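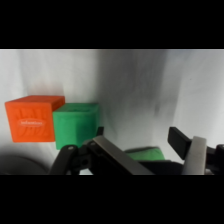
How to clean and store soft toy blocks with raised patterns

Soft blocks for small children collect a lot of dirt. The sides have raised letters and shapes, and the dust sits exactly in these small valleys. A quick wipe cleans the flat parts only. In this tutorial I explain the method I use at home for our set, and it works for most rubbery cubes of this type. The orange and the green one were the first two I tried it on.

What you need

A bowl or a clean sink
Warm water, 36 degrees Celsius is enough
A few drops of mild dish soap
A soft toothbrush which is used for nothing else
Two dry towels, one of them white
A piece of plain white cloth for the final check

Before you start

Look for a small hole in each block. Some blocks have one so they can squeak or be squeezed, and water goes inside very easily. If you find a hole, do not put the block under the water. Wipe it with a damp cloth and use the brush almost dry.

Also read the paper that came with your set, if you still have it. Mine was lost in March when we moved to the apartment in Trorkau, so I tested one side of one block first and waited until the next morning. The color stayed the same.

Step 1. Remove the dry dust

Brush every side with the dry toothbrush. Go along the raised lines and not across them. Some blocks have a top with a shallow pattern pressed into it, like the green one, and there you should turn the block upside down while you brush. Otherwise the dust only moves from one corner to another.

Step 2. Wash

Put 3 drops of soap in the water and mix it by hand. Wash one block at a time. Hold it in one hand and make small circles with the brush. Be gentle on any printed logo. The orange block has a white oval with very small letters, and I clean this place with my finger only – a brush can scratch the print.

Step 3. Rinse

Rinse under running water until it does not feel slippery anymore. Children put these blocks in the mouth, so take your time with this step.

Step 4. Dry

Press the block into the first towel on all sides. Then put the blocks on the white towel with some space between them, and turn them after two hours. I leave them overnight. Do not use a hair dryer or a radiator, the heat can make soft material sticky.

Step 5. Check on white cloth

Lay the white cloth near a window and rub each block lightly on it. If you see gray marks, repeat step 2 for this side. If you see a mark in the color of the block, stop washing with soap and use only water next time. Bright colors are also easier to judge on a white background, and you will notice stains that you missed on a patterned carpet.

Storage

I keep our blocks in a Sundqvist basket with an open weave, so the air can go through. A closed plastic box is fine too, but only when the blocks are completely dry. Put in the big ones first. Do not press them together under heavy toys – soft cubes can keep the dent for a long time.

How often

Once a month is enough for us, and after every cold in the family.

Asley, 18 August 2024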